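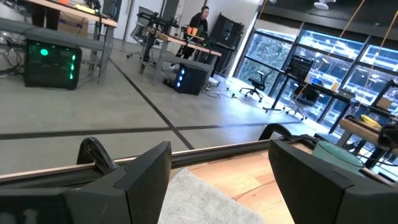 The Felt Makers of Irnitz

When I came to Irnitz for the first time, in January, the road was white and the bus driver asked me two times if I am sure that I want to get down here. The village has 215 inhabitants and one shop. It has also a felt workshop, and for this I came.

Etelka Major opened the workshop in the old dairy of the village. She learned felting from her aunt, who made boot liners for the forest workers. At that time every house had a pair, and people did not think of it as a craft. "It was like making soup," Etelka told me. "You did not go to a course for it."

The principle is simple and the work is heavy. Wool fibers have very small scales. When you give them warm water, soap and pressure, the scales catch each other and do not let go anymore. A thick sheet for a saddle pad needs a whole morning of rolling. I tried it for a quarter of an hour and my shoulders remembered it until the next evening.

The wool comes from the Mészáros farm, on the other side of the hill. It is a rough wool, too scratchy for sweaters, and the spinning mills do not want it. For many years the family was burning it or putting it under the fruit trees. Now Etelka buys around 3,000 pounds of it in a year. Gray wool is the most wanted, and she keeps it separate in sacks marked with a blue string.

Her partner in the business is Krisztina Szalai, who is 58 and worked before as an accountant in the city. She brought the order books and also the arguments about price. A big mat costs 100 dollars in the web shop, and some customers write to complain. Krisztina answers each of them by hand, politely, with the number of hours.

In the afternoon I met Tímea Katona, the youngest of the workshop. She makes slippers, and she wishes to make hats. The wooden forms for hats are difficult to find now. She got her first one from an old hatter in Kolent, who did not want money for it but asked for a hat, size large, brown. She has made it three times already and is still not satisfied with the brim.

I stayed until the last bus, at ten past six. Etelka was rinsing a sheet in cold water and Krisztina was looking for the stamps. The driver was the same one. He wanted to know if I bought slippers, and I showed him.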